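Petrenko Perception Stack: Progress Report to the Clutmont Fund, September

Work on the hand-tracking and planning software continued at the Illey site during this period. The team processed 700 demonstrations, of which 111 were set aside for relabelling. Version 8 of the pose filter is now in use.

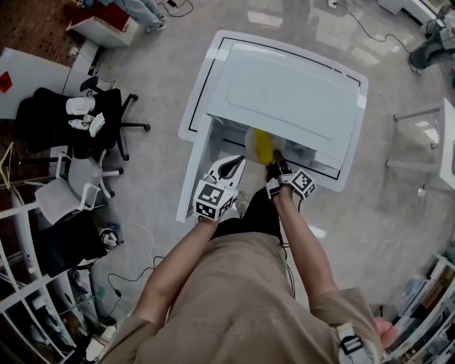
Pose estimation inside enclosed spaces remains the main technical risk. When a hand reaches through an open appliance door, the filter must hold its estimate from the marker cube at the wrist. Rosesik will deliver the revised planner in 13 weeks.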